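Home | Kitchen | Laundry | Workshop | Tips by Mail

Print this page | E-mail to a friend

Folding Small Cloths, the Way I Saw It at Umell

I went along to the Umell open day on a Monday in December, mostly for the folding demonstration, and I came home with a few good habits (and sore feet!). Ming-te Yu was showing how they teach a gripper to handle cloth, and he was so patient with all of us. 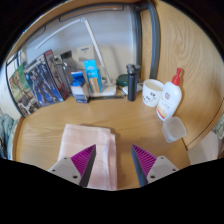 His advice works at my own table too. Smooth the cloth flat first, pinch only the top layer, and crease with the side of your hand.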